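Lidness Community Repair and Clothing Exchange: progress report to the Nullero Fund, September

We're halfway through the grant and what a half it has been! The exchange has taken in 592 garments from households across Lidness and Wudley, and 53 people have learned to darn, patch or replace a zipper. Siwan James added an evening session at 7 p.m. and it filled straight away -- mostly shift workers, which we'd hoped for.
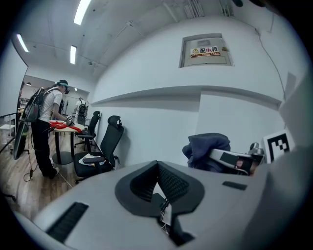

Has the grant covered the cost of thread and needles? So far it has, with roughly $200 left in the supplies line for the winter program.

Sorting is still our slowest job. Wool and cotton arrive mixed, and anything past mending goes into a bin for Dougal Morrison's rag rug group, who are delighted with it. We've moved the labelling table closer to the door and the backlog has shrunk a lot.
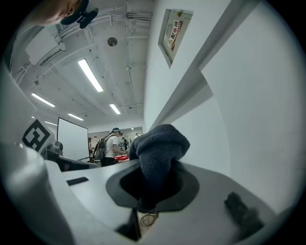
Marijke Van Damme wrote back on the draft of this report that the Wudley drop-off needs longer hours, and that she'd gladly trade one of the Lidness mornings for it. We think she's right and will try it next month.

The colour-matching workshop was a favourite (a whole evening on greys and navies, and people stayed late!). Next up are 21 places on the sock-darning course, with Tomos Lougher teaching.
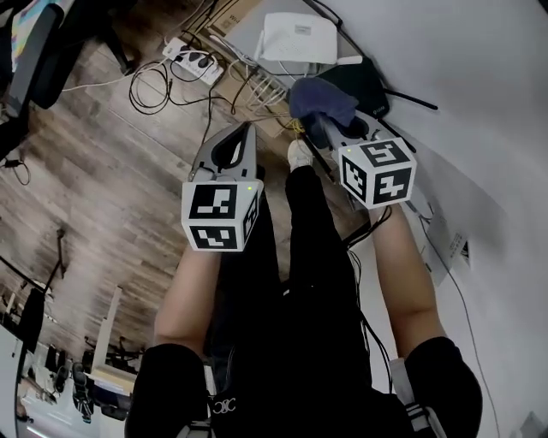
Lidness exchange, autumn term

Still to do: order darning mushrooms, renew the hall booking, and send you the Wudley figures once the new hours have settled in.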